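To: Members list, Figueroa Civic Dialogue Network
From: Office of the Coordinator
Subject: Re: Format of the November forums

Members,

The office has received a number of replies to the notice on the November forums. Most of them raise the same concern, and the message quoted below states it clearly enough that we are answering it on the full list.

> I have read the notice twice and I am still not certain what we are being
> asked to do. Our chapter has hosted forums before elections and after them,
> and in both cases people came to hear one another. The notice speaks of
> "structured listening" and of limits on speaking time. Several of our
> regular attendees have told me they will stay home if they are handed a
> timer. They are worn out by the campaign and they want to talk.
>
> I would also like to know whether local candidates may attend. Two of them
> have asked us already, and we have not known how to reply.
>
> Druvness chapter

The concern about speaking limits is a fair one. The limits were drafted after the spring forum in Troma, where attendance was higher than the host chapter had planned for and many people went home without having spoken. Complaints reached this office for weeks afterward. They came from supporters of both parties and from people who support neither, and they were nearly identical in what they described: a few confident speakers, a long evening, and a sense of having been talked at.

The limit is four minutes per person in the opening round only. After the opening round each table sets its own practice. No chapter is required to use a timer. A facilitator may keep time with a watch, or may simply ask a speaker to finish. Chapters that expect fewer than a dozen people may drop the limit altogether, provided they tell the office beforehand.

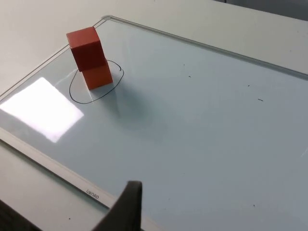

Prelteo, Oct 19, 2018

The following guidance replaces the section of the earlier notice headed "Conduct of the Evening." All other sections stand as sent.

Candidates and current officeholders may attend as residents. They may not be introduced by title, may not distribute literature, and may not speak in the opening round. A candidate who wishes to answer a question put directly to him or her at a table may do so briefly. Please give this rule to any campaign that inquires, in writing, and in the same words to each campaign. The Druvness chapter may reply to both of its inquiries on this basis.

Campaign clothing and buttons are permitted for attendees. Facilitators are asked not to wear them. Signs should be left outside the room.

Reporters may attend and may identify themselves to the host on arrival. Remarks made at the tables are not to be quoted by name without the speaker's consent. Hosts should read this sentence aloud before the opening round.

On the matter of fatigue, the office does not dispute what the Druvness chapter reports. Other chapters have said much the same. People are tired of argument, and some have stopped discussing public affairs with members of their own families. The forums were never intended as a remedy for that. They are an occasion for residents to say what they expect from local government in the coming year and to hear what their neighbors expect. Facilitators should return the conversation to local questions whenever it settles on national figures, which it will do.

Each chapter may draw up to $100 from the general fund for room rental and printing. Receipts are required. Chapters that have already paid a deposit should forward a copy with the request. The office printed 2000 copies of the discussion guide, and chapters in need of more than their first allotment should write to the office address and not to the list.

Please also confirm the accessibility of your room. The Troma chapter has moved to a ground floor location for this reason and will post its new address separately.

Replies to this message go to all members by default. Questions about a single chapter's arrangements should be sent to the office directly.

Office of the Coordinator
Figueroa Civic Dialogue Network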